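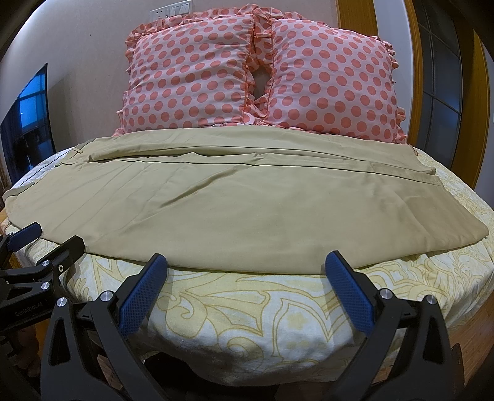
Khakis folded lengthwise on a made-up bed, gripper open in front. See item 3.

Villca Serviced Apartments
Machines and Chores meeting, September
Staff dining room, Ballach building, 2:15 p.m.

Present: Zoila Ospina (housekeeping, chair), Percy Castaño (laundry), Kenza Hegazy (purchasing), Alcides Quintero (maintenance), Junpei Kamata (front desk, minutes)
Apologies: none. Percy came in at 2:25 and said the elevator was full of vacuum cleaner.

1. Minutes of the last meeting

Approved with one correction. Where the minutes said the hallway vacuum "completed the third floor," Alcides asked that they read "completed the third floor as far as the ice machine." Zoila asked whether it had gone past the ice machine at any time in the past month. Alcides said it had been carried past it.

2. Towel folder

Percy reported on the Tillex folder in the basement laundry. During the test it folded 328 bath towels, all of them to the right size and most of them in the right direction. It does not do hand towels, which it treats as a jam, or robes, which it treats as a serious jam.

Percy's view is that it earns its place on a heavy checkout day, as long as a person stands at the front end feeding it one towel at a time, flat, with the label up. Kenza asked what that person would be doing if there were no machine. Percy said folding towels. There was some discussion of whether this was an argument for or against.

Percy wants it recorded that his shoulders were better at the end of the test than they had been since spring, and that he would take the folder over a second coffee machine if the two were ever in competition. They are not in competition. Zoila said she would see what she could do about the first coffee machine.

Kenza has the quote from Tillex. The deposit is $4000 and the lease runs from delivery. The quote does not cover a part called the "lower presenter." Alcides has looked and thinks he knows which bit that is, and that it's the bit that matters.

Agreed to keep the machine through the end of the test and get a second quote with the lower presenter in it.
ACTION: Kenza

3. Guest clothing and the pressing service

Zoila brought the picture at the top of these minutes to talk through the turn-down and pressing service, where guests leave clothes out and expect to find them folded. The question for the meeting was whether a gripper could be trusted with a pair of pants.

Alcides opened for the machines. Two jaws with textured pads can hold cloth, he said, and cloth is most of what we deal with. He can see a machine picking up pants from a bed within a few years and would not bet against it being sooner.

Percy said picking up was the easy part and he had a teenager who could do it under protest. The khakis in the picture are folded lengthwise and they are still wrinkled, with creases running along the legs. Somebody has to look at those and decide which are supposed to be there. He makes that decision several hundred times a week and couldn't say how.

Kenza asked whether guests would notice. Zoila said guests notice everything about pants.

Discussion moved to the bed. Zoila pointed out that the pants drape a little over the front of the mattress, where the edge is rounded, and that cloth left like that can go on the floor when the bed gets bumped. A person walking by pushes it back without breaking stride. She asked whether a machine would do that or would need to be told that pants on an edge are a problem. Alcides said it would need to be shown, likely many times, and with different pants. Percy asked who was going to supply the pants. There were no offers.

Junpei asked about patterned bedspreads, of the kind with big swirling leaves, and whether a machine would see the pants on top as a separate thing. Alcides thought tan on cream and pale yellow was harder than navy on white. Zoila said we weren't going to buy bedspreads to suit a machine we don't own. Kenza said that with the hallway vacuum we had moved 4 planters to suit a machine we do own, and it still found the fifth.

Views at the end of the item, for the record:
Zoila: not yet for guest clothing. Open to it for our own linen.
Percy: not yet, and he'd like to be asked again before the answer changes.
Kenza: depends on who pays for the first pair it ruins.
Alcides: closer than people in this room think.
Junpei: no view, was writing.

Agreed that guest clothing stays with people for now. Zoila will write down the steps of the pressing service as they are done, so that the next time a salesperson says "simple folding task" we can hand over a sheet of paper.
ACTION: Zoila, with Percy

4. Hallway vacuum

See item 1. The Graris unit has been through two software updates and one mop bucket. Alcides says the carpets on two and four are cleaner than they have been and that he has measured this by the state of his socks. Zoila asked him not to measure it that way on guest floors.

Complaints at the front desk: one, from a guest who was followed. Compliments: several, all from children. Junpei has stopped telling people its name, as they were coming down to ask for it.

On Sunday it tried to board the service elevator with a breakfast cart and neither would back up. Alcides will change its schedule so that it starts after breakfast, and put a strip of the boundary tape across the elevator doorway. Percy asked that the laundry corridor be taped as well. Alcides said the laundry corridor wasn't on its map. Percy said it had been there twice.
ACTION: Alcides

5. Dishwashing and the shop floor

Kenza passed around a brochure for a shelf-stocking robot for the lobby shop. The lobby shop has one aisle. The brochure shows a warehouse. No action.

Bussing dishes from the 216 apartments was raised again by Alcides and put off again by everyone else. Zoila is willing to hear a proposal if it says what happens to a wine glass with wine in it.

6. Any other business

Percy asked if the meeting could be held somewhere with a door that shuts, as the vacuum had come in during item 3. Alcides has asked for it to be noted that it cleaned under the table and left on its own.

Junpei asked that whoever took the charging cable from behind the front desk bring it back.

Next meeting: same room, same time, after Kenza has the second quote. Closed at 3:20 p.m.

Minutes: J. Kamata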